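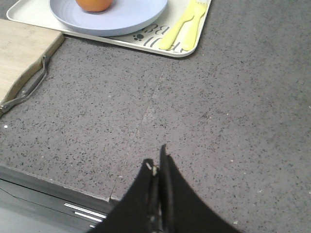
The tray and plate on the kitchen worktop, with the cutting board to the left.

Sengar Kitchen Project: progress report to the Gemgate Fund
Prepared by Iresha Biswas, Thu 29 October

1. Spending to date
We have spent 496 pounds of the equipment grant. Of this, 163 pounds went on trays, plates, children's cutlery and cutting boards, and the rest on cupboard fittings and a second fridge thermometer. Receipts are with Selvaraj Khondokar and copies have been sent under separate cover. The order from Tidard came in two deliveries, the second of them nine days late. We were not charged for carriage on either.

2. The kitchen
The speckled worktop has been kept. Our original bid allowed for replacing it, but the fitter's view was that it had years left in it and we agreed to put that money towards storage. The seam in the worktop still needs resealing and is on the list for the next holiday closure.

3. Snack sessions
Sessions restarted in June and 17 children are now registered. Each place is laid with a tray, a plate, and a fork and knife in pale yellow. The trays have a bear and paw print on them and the younger ones look for it when they sit down. The round plates are a pale lavender-blue with a rim, and a whole tangerine sits on one well enough to be carried to the table.
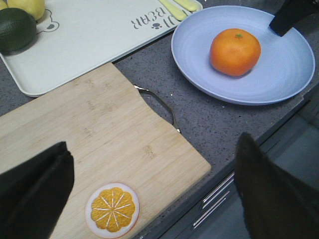
Fruit is bought weekly and we have moved to whole fruit wherever we can. Cut fruit was being left, and preparing it took up most of one helper's time. Children peel their own tangerines, with help if they ask. Cutting boards are now kept for fruit and bread only, and are washed by hand at the end of each session.

4. Outstanding
Shelf labels from Bimora have not arrived. Selvaraj has chased them twice and will cancel the order if there is no date by the end of next week. Two helpers still have to complete their food hygiene certificates. We are not asking for any change to the payment schedule, and the next claim will cover fruit and cleaning supplies only.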